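How Does a Robot Tidy a Living Room?

Robots, page 3 of 5
By Ona Ķēniņš
For readers ages 8 to 11

Some robots do one job all day. A robot vacuum cleans floors. A robot mower cuts grass. These machines are good at their one job, but you can't ask a robot mower to pick up your socks.

A tidying robot has a harder life. It has to deal with lots of different things, and most of them are never in the same place twice. This page is about Flulby, a tidying service made by a company called Metum. Families don't buy the robot. They pay for visits, the same way some families pay for a window cleaner or a dog walker. The robot comes with a helper from the company, does its jobs, and goes away again.

What can you order?

The Flulby list has 19 jobs on it. A family picks the ones it wants. Some of them are:

Put pillows back on the sofa
Pick up clothes from the floor
Fold towels
Put books in a pile
Carry cups to the kitchen

There are also things the service won't do. It won't go up stairs, it won't touch pets, and it won't use anything hot or sharp.

Why are soft things hard?

Think about a wooden block. If you pick it up by one side, the other side comes with it. The block keeps its shape. A robot can work out where every corner of the block will be before it even moves.

Now think about a pillow. Pinch one corner and lift. The rest of it sags and swings, and the corner you are holding bunches up. Cloth is even worse. Drop a towel on the floor twice and it will land in two different shapes. You have seen so many towels in your life that you don't need to think about it. A robot has to be taught.

One way to make a pillow easier is to use two hands. With one hand on each top corner, the pillow hangs down between them and doesn't twist very much. 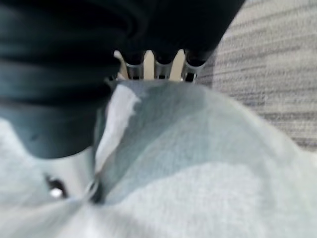

Soft gray cloth, very close up, with one of the robot's gripper fingers at the left.

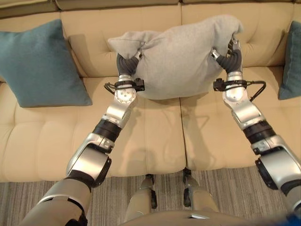
Two arms, two grippers, one light gray pillow.

How hard should it squeeze?

Try this at home. Hold a pillow by its corners as gently as you can. At some point it slips out of your fingers. Now squeeze harder until it stays. You found the right squeeze by feeling it.

Robots have different ways of finding the right squeeze. Some have sensors in their fingers that measure how hard they are pressing. Some have fingers that bend a little, so they fit around whatever they are holding. Many robots also use cameras to check that the thing they wanted to pick up is still there.

How does a robot learn a new job?

It practices, and so do the people who teach it. For every new job on the list, Metum collects 1,000 tries before the job goes on sale. Folding towels took 2,000, the most of any job so far. Lots of those tries go wrong, and the wrong ones are kept too. A robot can learn from seeing a pillow fall on the floor.

"Children always ask if it gets bored," says Annag Imrie, who trains the helpers. "It doesn't. I do, sometimes."

Is it any good?

We asked families who had used Flulby since March what they thought. Most liked the pillow job and the book job. The clothes job got mixed answers. The robot is slow, and a person can clear a bedroom floor much faster. One boy told us that it put his costume cape in with the towels. It was a fair mistake, as the cape was made out of a towel.

Parents said that the helper was friendly, but that they had to move chairs out of the way before each visit. The robot needs a clear path to the sofa.

Words to know

Gripper: the part of a robot that holds things, like a hand.
Joint: a place where an arm can bend or turn. Your elbow is a joint.
Sensor: a part that measures something, such as light or pressure.

Something to try

Put on a pair of thick winter gloves and fold a T-shirt. Then try it again using only your thumb and one finger on each hand. Write down which part was hardest, and compare with a friend.

Next page: Robots that work outdoors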